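4.2 Wrist cameras and the taped work surface

Before the grasping trials could be compared between controllers, we needed to know how well each wrist camera supports the localization step. The table is covered with brown paper and divided into cells with blue painter's tape. The cell borders serve as the reference for all the position estimates in this section, so the quality of the tape lines in the wrist view has a direct influence on the results of Section 5.

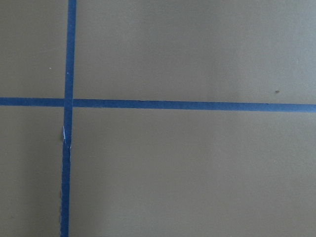

Rodrigo Vidal
Corresponding author, Manipulation and Sensing Group, Marín Laboratory

Two wrist cameras were tried, which we call the Bostotis unit and the Fuvotent unit after their suppliers. Both were used with the same resolution and with the exposure left on automatic. The detector looks for long blue regions, fits one line to each region and then computes the crossing of two lines. When a strip has a damaged edge, the fitted line is pulled to one side. The effect is small for a long visible strip, but it grows when only a short arm of the cross is in view. For this reason we fit the centre of the strip and do not use its edges, which was our first method and gave unstable results wherever the tape was frayed.

We collected 76 viewing poses in total. At each pose the arm stopped, waited three seconds, and stored one picture together with the joint positions. The same poses were used for the two cameras. Thirteen poses were later removed from both sets, as the joint log was not complete for them.

The colour of the paper changes much between pictures. In some of them it is a warm khaki, in others it is almost a neutral grey, although the paper was never replaced. This comes from the automatic white balance, and it made a fixed colour threshold a poor choice. We changed to a threshold on the difference between the blue channel and the mean of the other two, and with this the strips were found in all the remaining poses. Objects near the border of the view did not disturb the line fit, provided that they did not cover the tape. 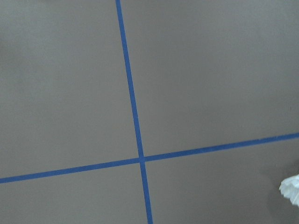

Figure 4. Wrist view with a tilted tape crossing on a surface that appears grey. A white, crumpled-looking object enters at the right side, below the tape.

4.3 Gripper and controller comparison

The test object for this part is a badminton shuttlecock. It is light, it has one rounded end and one feathered end, and its skirt can be damaged by too much force. The task is to bring the shuttlecock to an upright cardboard tube. We chose it after some weeks with plastic blocks, which both controllers handled so easily that no difference could be measured.

The first controller is a plain position controller which closes the fingers to a width given in advance. The second, named Dalleo in our code, closes the fingers slowly and stops when the motor current passes a limit. The fingers were identical for both. The closing width of the position controller was set by hand in March, during the pilot tests, and was kept the same afterwards.
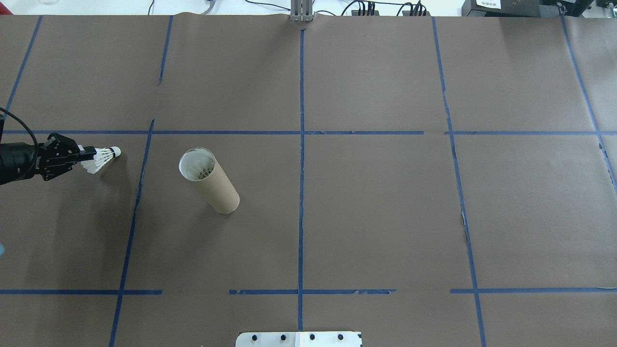 A trial was counted as a success if the shuttlecock was released with its cork end inside the opening and stayed there for five seconds. Touching the rim during the approach was permitted. If the tube fell, the trial was stopped and counted as a failure, also when the shuttlecock was still held correctly.

The two controllers failed in different ways. With the position controller, the grasp was fast and the direction of the cork was predictable, but the feathers were bent more strongly, and sometimes the skirt stuck to a finger after the opening command. With Dalleo the skirt kept its form better. However, the weaker hold allowed the shuttlecock to turn a little during the transfer, and the cork then met the tube wall instead of the opening. We tried a higher current limit to correct this. It reduced the turning – but part of the advantage for the feathers was lost.

4.4 Repeatability of the observation pose

Between trials the arm returned to a fixed observation pose over a part of the grid where no object was placed. The crossing point was measured again each time, to see if the camera mount had moved. Small marks on the paper were useful for checking by eye that two pictures showed the same place. They were not given to the detector. 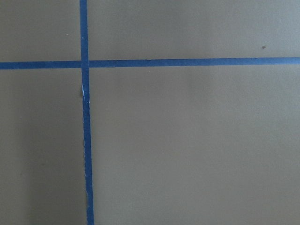
Figure 5. Wrist view of a tape crossing with no object present. The vertical strip has a frayed left edge just below the crossing.

The Fuvotent mount showed a slow drift in one direction over a session, and after we tightened its clamp the drift became smaller but did not disappear. The Bostotis mount was stable, but its cable pulled on the wrist at extreme joint angles. All results in Section 5 were therefore obtained with the Bostotis unit, and the poses with extreme wrist rotation were left out.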